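Re: [cell-practice] Draft 3 of the bench rules - comments wanted before October

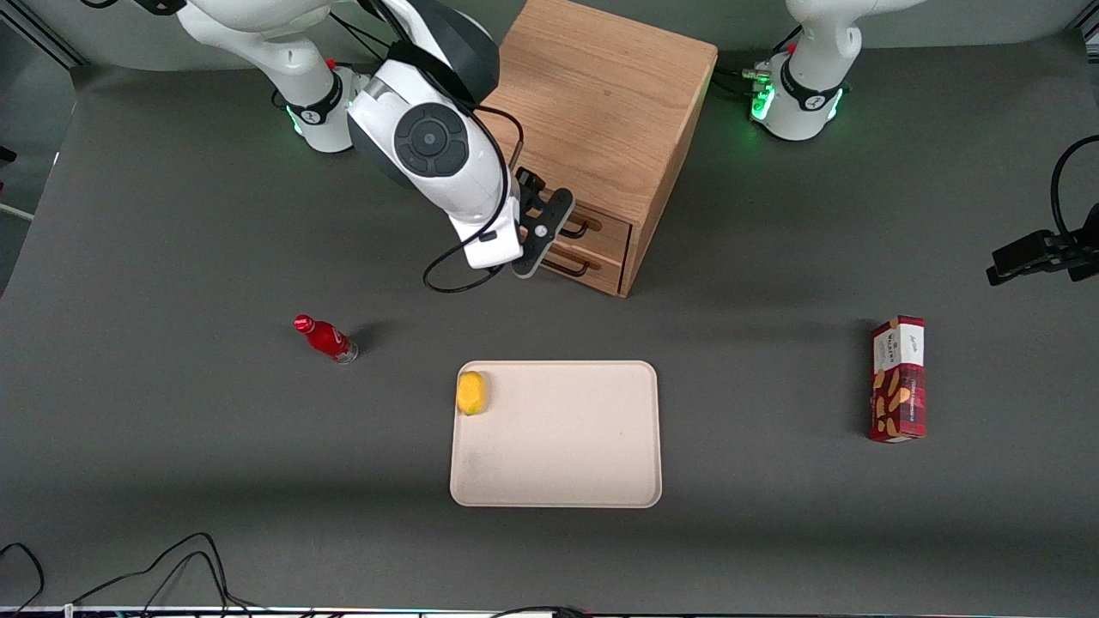

Bench at Pavanlow, both arms powered, drawer and tray layout.

On July 20, 2024, the Distetti bench wrote:

> We have read draft 3 and have two objections. First, clause 4 ("no loose
> cable within reach of either arm") cannot be met by anyone who owns cables.
> Second, clause 7 wants every object on the table written down before each
> session. We did 141 sessions last quarter. If we had listed every lemon
> we would still be listing lemons. Can 7 be made advisory?

Taking the second one first, as it's the one I feel strongly about. No, please leave 7 alone. We ran without an object list for 112 sessions and then tried to work out which of them had used the tall cookie box and which the short one. The log said "box". It said "box" with great confidence every single time. A line of text before you start costs very little, and it can be as plain as you like: yellow fruit on tray, red bottle on its side to the left, cookie box upright on the right, cabinet at the back between the arms. I would add one thing to the draft, which is that the list should say how an object is lying as well as what it is. A bottle on its side and a bottle standing up are different jobs as far as a two-finger gripper is concerned.

On clause 4 I have more sympathy, and a glance at the lower left of our own table will tell you why. There are black cables lying in loops along it, and I am in no position to lecture. The wrist cable hangs out in a loop too, and it has to, or the wrist won't turn. The clause as written treats all of this as the same sin. I'd suggest splitting it:

4a. Cables that move with an arm: leave slack for the full range of the joint, and check the loop by hand at slow speed before the first run.

4b. Cables that don't move: clipped to the table or routed off the back edge, and kept out of the area where objects are placed.

We would fail 4b today. That seems to me a point in its favour.

Two smaller things. Clause 9 gives 500 mm as the clear distance between a person and a powered arm but never says where on the arm you measure from. Subramaniam measures from the base, we measure from the gripper, and the two answers differ by most of an arm. And clause 11 says status lights must be "visible to the operator". Ours glow green round the bottom of each base, very prettily, but whether you can see them depends on where you're sitting. Could it say from where?

Tikmont still has the master copy, so I'll send the wording for 4a and 4b there unless someone shouts. Clipping starts at our end once I find the clips.

Pavanlow bench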